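Against the Selected Works

Moswood has announced a one-volume selection of Ulla Rissanen's prose, to be followed by a second volume if sales permit. The publisher's note gives the length of the surviving prose as 2586 manuscript pages. The selection prints 300 of them. My objection is to the method of selection, and would stand if the figure were doubled.

Rissanen wrote in sequences. The essays in Cadel share a set of terms, and those terms change meaning between the first piece and the last. "Shore" is a place in the opening essay, a legal boundary in the fourth, and a figure of speech by the ninth. The Moswood volume keeps the first and the ninth. A reader who meets them side by side will conclude that the author was careless with her nouns.

The editor, Moushumi Thambiah, defends the choice in her preface on grounds of access. General readers, she writes, need an entry point, and the middle essays depend on local land disputes that few people now remember. This is correct as far as it goes. It is also an argument for footnotes.

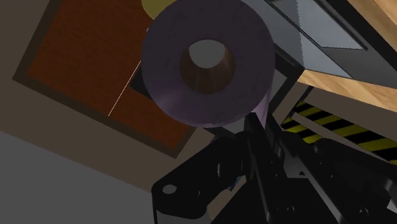

Vol. 14, No. 3 | p. 41

The order of the contents raises a separate problem. Thambiah groups the pieces by theme: family, work, weather, travel. Rissanen dated her drafts and kept them in that order, and her later essays often correct earlier ones by page. Two of these corrections are printed in the new volume ahead of the passages they correct. No note marks the reversal.

The older Heinonen edition had its faults. The paper was poor, the index stopped at the letter R, and the print run of 2000 copies meant that most libraries never held one. It did print Cadel entire and in sequence. A plain reissue of that text, with the index finished, would cost less than a new selection and would serve students better.

I would accept a short book. A single sequence, complete and annotated, would fit in the space Moswood has allowed.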